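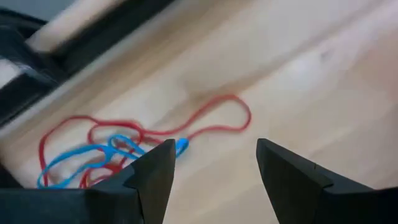
件名: Re: 丸ゴムの赤、どうやってしまってますか
投稿日: 2025年3月

みなさん、こんばんは。キノシタ手芸店の裏の通りに住んでいる者です。いつもは読むだけなのですが、ゴムひもの話となると黙っていられなくて出てきました。長いです、すみません!

> 教えてください。リュックの前につける荷締め用に、赤い丸ゴムを
> まとめ買いしました。袋から出して机に置いたら、もうそれだけで
> くちゃくちゃになってしまって、ほどくのに夕飯の支度の時間を
> 全部使いました。カードに巻くとクセがつくし、輪にしておくと
> からまるし、箱に入れると次に開けたとき別の生き物になっています。
> みなさん、どうやってしまっているんでしょうか。
> あと、切り口がほつれてくるのはどうしたらいいですか。

わかります、わかりますよ。うちの机でも赤いゴムがしょっちゅう同じことになっています。白木っぽい明るい色の机なので赤がまた目立つんですよね。大きい輪がふわっとひとつできていて、そこはきれいなのに、根元のほうでごちゃっと固まっている、あの感じ。引っぱりたくなるけど、引っぱったら負けです。

まず、ほどき方から書きます。私も前は端っこを探して、そこから順番に抜いていくやり方をしていました。でも丸ゴムは伸びるので、抜いているつもりで実は伸ばしているだけ、手を離すとぴょんと戻ってもっとひどくなる、ということがよくあります。今は端を探しません。かたまりを机に置いたまま、指を開いてそっと広げて、輪をだんだん大きくしていきます。持ち上げないのがコツだと思っています。持ち上げると自分の重さで締まってしまうので。広げていくと、結び目に見えていたところがただ重なっているだけだったりして、けっこうあっさりほどけます。本当に結ばってしまっているところは、その段階でやっと端を通せばいいです。

机がざらざらしていると引っかかるので、私はつるっとしたクリアファイルを一枚敷きます。布の上はだめでした。フェルトの上でやって、毛だらけの赤いゴムができあがったことがあります。

次にしまい方。カードに巻くとクセがつくというのは、たぶん巻くときに引っぱっているんだと思います。私もそうでした。ぴんと張って巻くときれいに見えるんですけど、伸びた状態で何か月も置くことになるので、使うときにへたっているんです。九月に衣替えのついでに箱を開けたら、夏前に巻いたぶんが見事に波打っていて、あれはがっかりしました。

それで今は、手のひらで8の字にしています。親指と小指に交互にかけて、8、8、8とやっていって、最後に真ん中をゆるく留めるだけ。ふつうの丸い輪にするとひもに一方向のねじれがたまっていくんですが、8の字だと右と左で打ち消し合うので、出すときにくるくるしません。延長コードの片づけで教わったやり方を、そのまま細いゴムに使っています。留めるのはゴムの残りではなく、毛糸の切れ端が楽です(ゴムでゴムを留めると、どっちがどっちだかわからなくなります。やりました)。

束はひとつずつチャック袋に入れて、立てて並べます。袋には油性ペンで長さと買った時期を書いておきます。重ねて寝かせると下の子がつぶれるので、立てるのがおすすめです。入れ物はMilarの浅い引き出しを使っていますが、お菓子の空き箱でもまったく問題ないです。日の当たらないところに置いてくださいね。窓ぎわの棚に出しっぱなしにしていた赤は、片側だけ色が抜けて朱色みたいになってしまいました。それはそれで好きだったので、子どもの帽子のあごひもになりました。

長さのことも少し。まとめ買いすると長いままとっておきたくなりますよね。私も「切ったらもったいない」派だったんですが、長いのはやっぱりからまります。今は届いた日に200センチずつに切ってしまって、長いまま残すのは一束だけにしています。リュックの荷締めくらいなら、たいていこの長さで足りるんじゃないかなあ。リュックの大きさにもよるので、先に別のひもを通してみて、その長さを測ってから切るのが安心です。切るときは絶対に伸ばさないこと。机に置いて、自然に寝ている状態で測ります。私は最初、ものさしに沿わせてきゅっと引いて測って切って、手を離したらずいぶん短くて、しばらく黙ってしまいました。

切り口のほつれですが、外側の編んである糸が化繊なら、ライターの火をほんの少し近づけると溶けて固まります。直接あてると黒くこげて、赤だと特に目立つので、近づけるだけ。溶けたところはすごく熱いから指でつままないでください。換気も忘れずに。火を使うのがいやな方は、切る前に、切りたい場所へマスキングテープを細く巻いて、テープの真ん中をはさみで切るとばらけません。そのまま穴にも通しやすくて、私はこっちのほうが出番が多いです。仕上げに布用の接着剤をちょんとつけておけばなおよし、です。木工用でも固まるけれど、洗うものには向きませんでした。

荷締めにするなら、端は結ぶだけよりコードストッパーをつけたほうが断然いいです。Jomdenの二つ穴のを愛用しています。二本いっしょに通して、その先で固結び。結び目がストッパーの穴より小さいとすぽっと抜けるので、そこだけ気をつけてください。あと、ジグザグに通すときは下の真ん中から始めて、左右いっしょに上がっていくと長さがそろいます。片側から始めると、最後に左だけ余って全部やり直しになります。

ついでに私からも質問していいですか? 通販のFekstead、値段表の557番の丸ゴムを買ったことのある方はいらっしゃいますか。20メートル巻きで、色が「赤」としか書いていなくて、どんな赤なのか画面ではさっぱりわからないんです。朱に近いのか、えんじに近いのか、ぱきっとした赤なのか。私がほしいのは、ぱきっとしたやつです! 今使っているリュックが紺なので、えんじだと沈んでしまいそうで迷っています。届いてみたら違った、をもう何度もやっているので、お持ちの方がいたら色の感じだけでも教えてもらえるとうれしいです。

それから前に話題になっていた、ゴム通しの先が丸いのと平たいの、どっちがいいかという件、私は丸いほうに一票です。理由はまた今度書きます。洗濯機が呼んでいるので、今夜はこのへんで。

キノシタ手芸店裏より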